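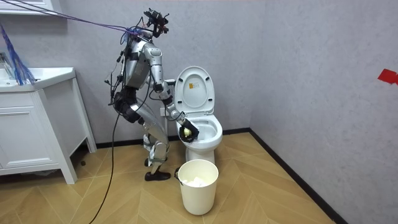
Re: Host town money for the August games

Hi all,

Bianca Rusu wrote:
> Does Skurkstead get its deposit back if Grendberg
> takes over the rowing?

I read the agreement over breakfast, and yes, I think we do! The whole 847, minus the 12 for filing.
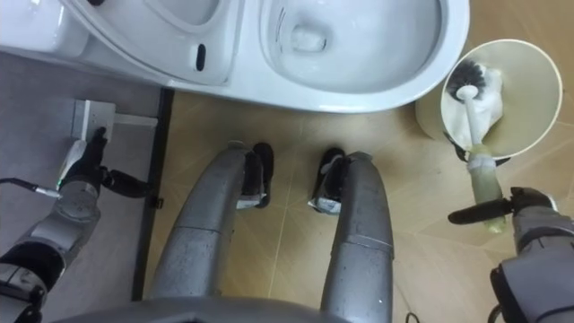 Toilet with brush holder beside it

The ticket share is murkier (page 89 sends you to a schedule I can't find). Has anyone got a copy? I'd love to see it before we sign.

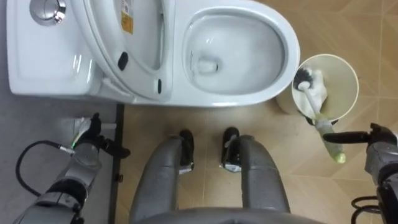 Still open

Who pays for the buoys, us or Grendberg? I'd say them.

Costel Matić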